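Spent most of February convinced our motion planner was broken. The planner was fine. I was holding the map upside down, so to speak. Thread, for anyone else who writes software for lab robots and would like to feel better about themselves.

Background: I do planning and tooling at Skustmont. We simulate the whole bench before anything goes near real hardware: liquid handler, arm, plates, the lot. The sim is called Zeltelent. I didn't name it and I've stopped apologising for it.

The job is dull on paper. Arm picks up a plate, puts it on the deck, keeps out of the way of the pipetting arm, takes the plate off again. A bored grad student can do it while eating a muffin, against the rules.

We ran 1000 randomised transfers overnight. 100 of them failed. A nice round number like that should make you suspicious, and it did, but of the wrong thing.

I blamed the collision meshes first, because I always blame the collision meshes. Inflated the gantry by a few millimetres. Deflated it. Re-exported it. Gave it a stern talking to. Still 100.

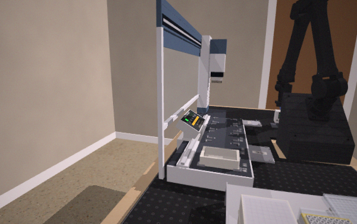
Sutcliffe

The deck looks roomy from this side. Then you put the pipetting arm over the back of it and a black robot arm on a pedestal to the right, and the planner has to thread a plate between them without clipping that white post on the way past. There's less room in there than the render lets on.

Yes, the render has carpet. And baseboards. Somebody modelled the door frame. The planner has no opinion on any of these, but the perception people like the background to have some colour in it, and I've lost that argument twice.

Next theory was the grasp. Flat grey plates on a dark grey deck are not a gift to a pose estimator. The plate with the yellow frame, by comparison, is everybody's favourite. I switched to ground truth poses to rule perception out - still 100 failures. Sent perception an apology. They framed it.

What it was: our scheduler, Altetti, locks the deck while the pipetting arm is moving. Sensible. It released the lock when the move was commanded complete, and the planning scene updated a hair later. So the planner was politely avoiding a pipetting arm that had already left, and driving straight at the one that was there.

Every tenth run in the test set used the long traverse, and only the long traverse had enough lag to matter. Hence 100. Mystery solved, dignity not recovered.

The fix was 30 lines, most of them a comment telling future me not to touch it. Lock now waits for the scene timestamp to catch up with the encoders. Reran the same 1000 with the same seeds and got zero collisions, plus one timeout I'm choosing to look at after lunch.

If your failures come out as a tidy fraction of your test set, go read how the test set was built before you re-export a single mesh. Anyway, the meshes are back to their original size. They've been very gracious.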